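Rerwood bringt den Obstkorb zurück an die Kasse

Leihkörbe ersetzen ab sofort die dünne Tüte / Einführung in allen 5 Märkten

22. Oktober 2023. Die Marktkette Rerwood verleiht ab sofort Körbe für loses Obst und Gemüse. Das Modell heißt Ornia, besteht aus gelochtem Kunststoff, hat einen Henkel und kann nichts, was ein Korb nicht schon immer gekonnt hätte. Man legt Obst hinein und trägt es nach Hause. Eine App gibt es nicht, eine Kundenkarte wird nicht verlangt.

Vorausgegangen ist ein Probelauf im Markt Shehata, der im März mit 90 Körben begann. Gerechnet hatte man bei Rerwood mit 1000 Ausleihen bis zum Herbst, gezählt wurden 1133. Die Differenz geht nach Auskunft der Marktleitung zum Teil auf Kunden zurück, die nur eine einzige Frucht kaufen wollten und trotzdem nicht auf den Korb verzichten mochten. Für die Planung war dieser Kundentyp nicht vorgesehen. Er wird künftig mitgerechnet.

Die Lochung an Wänden und Boden lässt Luft an die Ware und Erde wieder hinaus, Letztere vorzugsweise vor der Haustür. Eine glatte Öffnung unter dem Rand dient als zweiter Griff, falls der Henkel gerade anderweitig vergeben ist, etwa an ein Kind. Abgespült wird der Korb unter der Dusche oder im Waschbecken. Für die Spülmaschine ist er zu sperrig, was einige Haushalte im Probelauf nicht davon abgehalten hat, es zu versuchen. 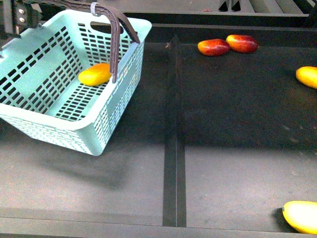

Hatem Mahrous hält den Korb für eine Mango ehrlich gesagt für übertrieben, nimmt ihn aber jedes Mal wieder mit: In der Tüte habe er das Obst regelmäßig vergessen, im Korb sehe er es wenigstens liegen. Gewünscht hätte er sich einen Henkel, der sich ganz umlegen lässt. Der Wunsch ist notiert und liegt dort bei den anderen Wünschen, darunter ein Deckel, ein Becherhalter und ein kleinerer Korb für den großen.

Das Pfand beträgt 5 Euro und wird an jeder Kasse erstattet, auch in einem anderen Markt als dem der Ausleihe. Eine Leihfrist gibt es nicht. Wer den Korb behält, hat ihn gekauft, und Rerwood sieht von Mahnschreiben ab. Kleinere Kratzer gelten als Gebrauch. Mit Filzstift aufgetragene Namen gelten als Kauf.

Passend zum Korb erscheint das Faltblatt Uma mit Hinweisen zur Lagerung von Obst. Es liegt an den Kassen aus, ist kostenlos und wurde auf ausdrücklichen Wunsch der Obstabteilung um den Absatz über Bananen erweitert.

Abdruck frei, Belegexemplar erbeten an die Pressestelle von Rerwood.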